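Setting up a complaint file in Mernetance

Chapter 4 covers the first set-up of a case file for offices that handle reports of suspected bribery, bid rigging or misuse of public funds. You need an account with the Case Manager role. If you only have the Reader role, ask your Osteck administrator to change it before you start.

4.1 Create the file

1. Sign in and select Files, then New.
2. Choose the file type. Use "Procurement" for contracts and tenders, and "Conduct" for everything else.
3. Enter the file number from your paper register. Numbers up to 2970 are reserved for records carried over from Kasten and will be refused.
4. Press Save. The file opens with the status Draft.

Note: A draft is visible only to the person who created it. It is not sent to the prosecutor's queue.
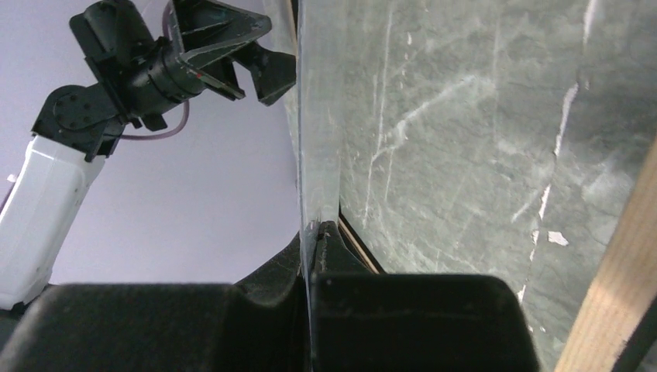 4.2 Add the person making the complaint

1. Open the People tab and select Add.
2. Pick a role: Complainant, Witness or Legal Representative.
3. To hide the name, check Protected Identity before you type it. Names entered first stay in the change log.
4. Enter a contact address and press Save.

Caution: Protected Identity can't be removed by a Case Manager. Only an administrator can lift it, with a court order number. 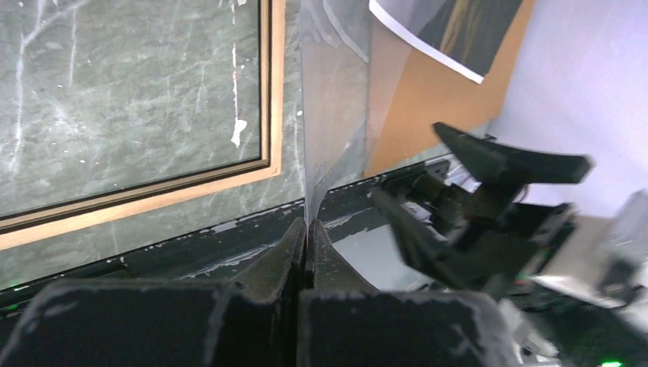 DOCUMENTS

Statements, invoices and court papers are added from the Documents tab. Each upload can hold up to 20 files. The description field takes 2000 characters.

1. Drag the files into the upload box or select Browse.
2. Set the date received, using the stamp on the paper copy.
3. Mark each item Original, Certified Copy or Plain Copy.

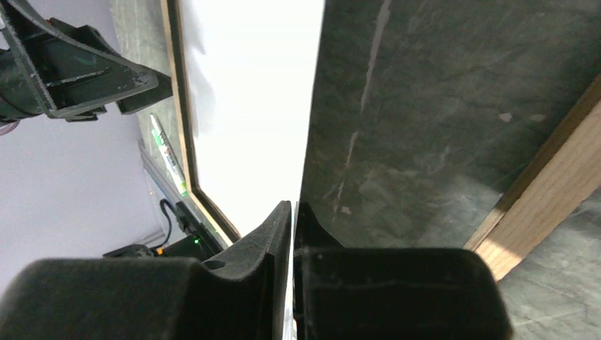 Robot gripper fingers and a marbled slab.

4. Wait for the green check next to each item. Closing the page early cancels the upload.

If an item shows "Format not read", save it as PDF and try again. Files exported from Esport need to be unzipped first.

4.3 Set the review deadline

1. Select Deadlines, then Review.
2. Enter the number of days. The default is 7.
3. Choose who gets the reminder. At least one person must have the Case Manager role. 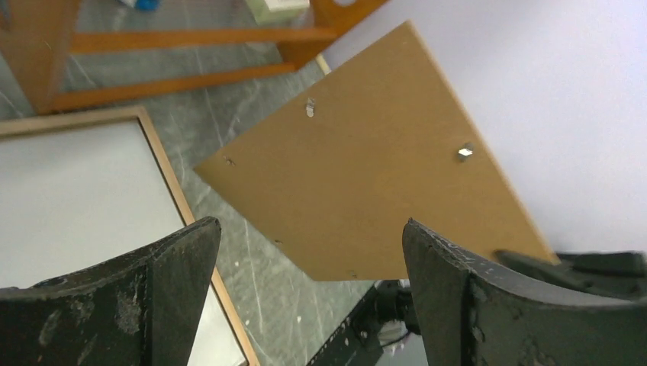 4.4 Submit the file

1. Change the status from Draft to Submitted.
2. Read the summary page and correct anything marked in red.
3. Press Confirm. The receipt number is shown at the top of the file.

Note: After submission you can add documents but not delete them. To withdraw a file, see Chapter 6.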